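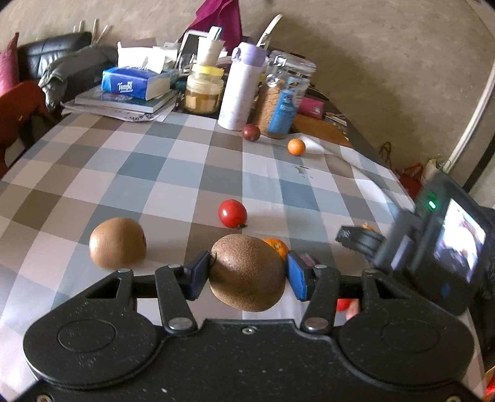 Department of Engineering and Design, Skendura College
Introduction to Automation: notes to go with the handling demonstration

I promised those of you who were stuck at the back that I would write the demonstration up properly, so here are my notes, with a few bits I forgot to say on the day (the room was warm and I do tend to wander off the point once somebody asks me about tomatoes). Please read them before the seminar in May and bring them along, scribbled on if you like.

Why fruit?
Fruit is a lovely thing to learn on, because every piece is a slightly different size and nothing has a flat side. The kiwi held between the two blue pads is a good case. It is a rounded thing with a finely textured skin, and the gripper meets it in just two places, one on either side. Do look at the arms as well as the pads: the inner ones slope in towards the fruit, with big silver caps at their lower ends and smaller pins up at the joints. Every one of those is a place where something turns, and a good deal of your first worksheet is about what happens when it turns too far.

How hard to squeeze
Let us take a kiwi with a mass of 50 grams, a smallish one, to keep the sums friendly. Its weight is 0.49 newtons. With two pads and a friction coefficient of 0.5, each pad must press with at least 0.49 newtons to hold it still against gravity, and we would want a fair bit more than that once the arm starts moving. Try it again for a 525 gram melon and see how you feel about squeezing it! Then do the tomato, and tell me which number worries you most: the least force that holds it, or the most it will put up with before the skin splits.

Reaching in among other things
Several of you asked why we don't clear everything else away. Well, a kitchen table at home is never clear. With a second kiwi to one side, a tomato just past the held one and an orange tucked behind it, the fingers need room to open as well as room to close, and people nearly always forget the opening. Sketch the gripper from above, fully open, before you plan any approach.

For the seminar
Please finish questions 1 to 4 on the Gikton worksheet and allow yourselves 30 minutes for the last one, which is longer than it looks. The reading is chapter 2 of the course booklet, as far as page 31. Spare copies are in the tray outside the workshop.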